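Zwischenbericht März an die Fördergeber
Projekt Troritero, Teilvorhaben Greifen von dünnwandigen Gefäßen
Standort Pevville
Verfasser: Kamarul Sinaga

1. Stand der Arbeiten

Im Berichtszeitraum sollte die Aufnahme von 300 Greifvorgängen mit Pappbechern abgeschlossen werden. Dieses Ziel haben wir nicht erreicht. Der Grund ist eine Störung am Greifer, über welche ich in diesem Bericht ausführlich informieren möchte. Die Arbeiten am Arbeitspaket 3 (Auswertung der Kraftsignale) sind davon nicht betroffen und laufen nach Plan.

2. Beschreibung der Störung

Bei der Durchsicht der Daten ist uns aufgefallen, dass der handgeführte Greifer die Becher in vielen Fällen zu stark zusammendrückt. Die Finger haben auch nach dem Kontakt weiter geschlossen, obwohl die Kraftgrenze in der Software richtig eingestellt war. Betroffen sind 35 Aufnahmen. In zwei Fällen ist der ganze Stapel umgekippt. Verletzt wurde niemand, und weiteres Material ist nicht beschädigt.

Wir haben zuerst einen Fehler in der Kalibrierung vermutet und fast den ganzen Vormittag damit verbracht, diese zu wiederholen. Das hat keine Verbesserung gebracht. Danach haben wir die Finger untersucht. Die Ursache liegt nach unserer jetzigen Kenntnis in einem Zusammenspiel von Greifbelag und Sensor: Der Belag gibt an den Rändern nach, der Sensor meldet den Kontakt zu spät, und der Antrieb schließt in dieser Zeit weiter.

3. Maßnahmen

Die betroffenen Aufnahmen sind markiert und werden nicht für das Training verwendet. Die Schließgeschwindigkeit wurde reduziert. Außerdem wird der Zustand der Beläge jetzt vor jeder Serie geprüft und in das Protokoll eingetragen. Neue Beläge sind bei der Firma Lakatos bestellt, die Lieferzeit beträgt nach Auskunft zwei Wochen.

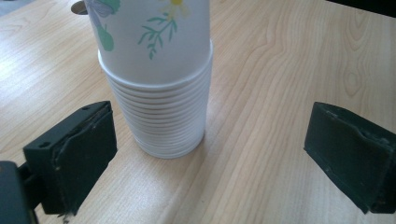

Greifer mit offenen Fingern vor dem Becherstapel. Die Beläge auf den Innenseiten haben unebene Ränder.

4. Auswirkung auf Zeitplan und Kosten

Die fehlenden Greifvorgänge werden nach dem Einbau der neuen Beläge nachgeholt. Die Kosten für die Ersatzteile können aus dem Posten Verbrauchsmaterial bezahlt werden, ein Änderungsantrag ist deshalb nicht nötig. Die Übergabe der Daten an den Partner Skumar verschiebt sich. Den neuen Termin teile ich mit, sobald die Beläge eingetroffen und getestet sind.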